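Filed under: Workshop > Grippers & Arms

How to compare two hand-held grippers in an afternoon
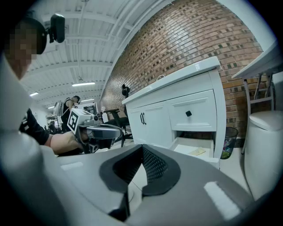
Radomír Kuruc
Bench tester and occasional tinkerer, Estberg

I spent Saturday swapping between the Lovo and the Trodelier, and I reckon anyone can run the same comparison with a drawer, a card and a bit of patience.

Start with the finger pads. Mine have a fine black texture on the inner faces, and grit loves it, so wipe them before you touch anything. Close the fingers slowly and look straight down the V — if one pad arrives first, fix that now or every result will lean to one side.

Next, check the marker cube if your gripper wears one. Give it a gentle wiggle. Any play at all and your tracking goes to mush.

Pick a dull task. I like pulling open a drawer by its knob, then lifting out something flat. Flat things are brutal! Do 32 goes with each gripper and swap hands halfway, writing down every slip as it happens (your memory will flatter whichever colour you like better).

Leave the cable slack. I had mine too tight for the first 3 goes and had to bin the lot.

My favourite was the Lovo, mostly for the lighter squeeze. I'll try the Bárány pads on it in August.

Related
Cleaning textured finger pads
Marker cubes: glue or screws?
Cable slack for beginners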